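# Chapter 7. Checks and Grids in Household Cloth

Before you read this chapter, you should know the words *warp*, *weft*, *selvage* and *repeat* from Chapter 2. If you are not sure of them, please go back and read the short list on its last page. We will use these words very often.

## 7.1 What the chapter is about

In the last two chapters we looked at plain cloth and at stripes. A stripe is made by changing the color of the thread in one direction only. When the color is changed in both directions, the stripes cross each other and we get a check. This small step brings many new questions for the designer, the weaver and the person who sews the finished article.

Checks are among the most common patterns in the home. They are found on tablecloths, kitchen towels, bedspreads, curtains and the covers of cushions. They are simple to plan on paper, they hide small stains fairly well, and they help the sewer to cut straight. On the other side, they show every mistake of the cutting table, and a seam that would pass without notice on plain cloth may look very bad on a checked one.

We make a difference between two words which are often mixed in shops. A **check** is a pattern in which the squares themselves carry the color. A **grid** is a pattern in which thin lines carry the color and the squares between them stay in the color of the ground. The same loom can make both, and there are many cloths which stand somewhere in the middle. A student should not be worried if two teachers give different names to one cloth.

## 7.2 Woven and printed

A grid can be woven into the cloth or printed on its surface. From a distance the two are hard to tell apart. The surest way is to turn over a corner. In a woven grid, the lines are equally clear on both sides, because the thread is colored before weaving. In a printed grid, the lines on the back are usually weaker, and on thick cloth they may not be seen at all.

The second way is to follow one line with the eye. A woven line always follows the threads, also when the cloth is pulled out of shape. A printed line may leave its thread and cross slowly to the next one. When this happens over the whole width we say that the print is *off grain*. Off-grain cloth is a real problem for tablecloths, as the sewer must decide whether the hem will follow the thread or follow the pattern. Most sewers choose the pattern, and the hem then twists a little after the first wash.

A third way is to pull out one thread from the cut edge. If its color changes along its length in places where no other thread could have marked it, the cloth was printed.

## 7.3 Light grounds and quiet colors

The old checks of the Wekine valley were red and white or dark blue and white. These dyes were easy to get, and they did not run much in hot water. Gray came later. The sample books of the Memance mill, which we will use as our main source in this part of the book, have no gray grid in the early volumes, and in the later ones there are whole pages of them. Buyers wanted cloth that would go together with any plate, any wall and any blanket.

A light gray and white grid has low contrast. This means that the width of the line becomes more important than its color. If the lines are very thin, the pattern disappears at the far end of a long table and the cloth looks plain. If they are wide, the cloth starts to look like a check. Designers often put two widths in one repeat, for example a wide white stripe with a narrow darker line next to it, so that the pattern can be read both from near and from far.

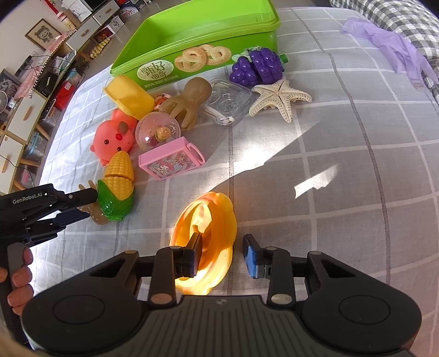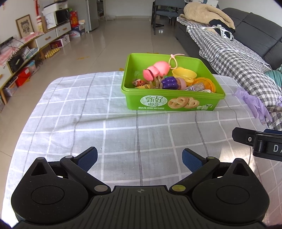
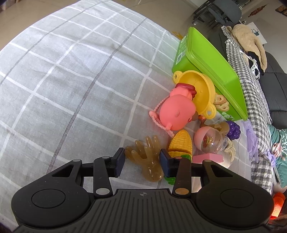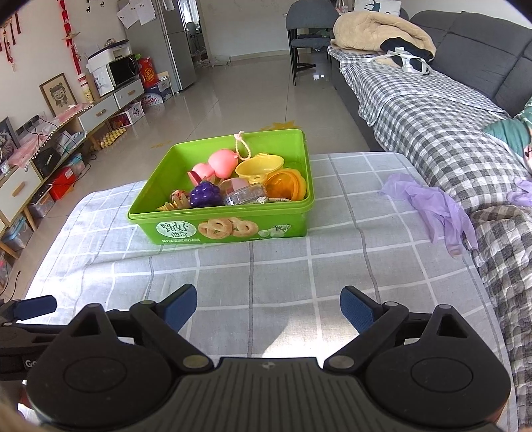
*Figure 7.1. Gray and white household cloth with a grid pattern.*

Light also changes a quiet pattern more than a strong one. In direct sun the white parts and the gray parts come close together, and the grid may nearly be lost. In the shade it returns. For this reason the Memance designers looked at every new sample two times, first at the window and then at the back wall of the room. We advise you to do the same with your own work in Exercise 7.4.

## 7.4 Planning the repeat

Suppose that we want to plan a tablecloth with a finished width of 173 cm. We must first choose the size of the repeat, which is the distance from one line to the next line of the same kind. Let us take 10 cm. The width then holds 17 full repeats, and 3 cm are left over.

What shall we do with these 3 cm? There are three usual answers.

1. We leave them all on one side. It is the cheapest answer, and it is used for cloth sold by the meter.
2. We divide them, so that 1.5 cm falls on each side. The pattern is then centered, and the cloth looks correct on a table.
3. We change the repeat a little until the width is filled. For 17 repeats, each one must be a little less than 10.2 cm.

The third answer looks the best on paper, but the weaver will remind you that a repeat must hold a whole number of threads. At 60 threads in 10 cm, a repeat of 10.2 cm would need 61.2 threads. So we must take 61 or 62, and the width will again be slightly different from our plan. Write down the real number of threads, not only the centimeters, in every plan that you give to a weaver.

Please note also that the finished width is measured after washing. Cotton cloth of this kind becomes smaller in the wash, and not always equally in both directions. A square which was perfect on the loom can come out of the water as a short rectangle. The Boritz test, described in Section 7.6, uses a marked piece of 100 mm by 100 mm to find out how much the cloth will change in each direction.

## 7.5 The Nyanda collection

Many of the exercises use the Nyanda collection of household cloth, which holds 726 pieces. Its catalog was last checked for this book in November 2024. Every piece has a card with the fiber, the thread count, the size of the repeat and, where it is known, the use of the cloth in the home. The use is the least certain part. A large square of checked cotton may have been sold as a tablecloth, put on a bed for ten years, and cut into towels at the end. When the card says only "cover", please leave this word as it is in your own notes.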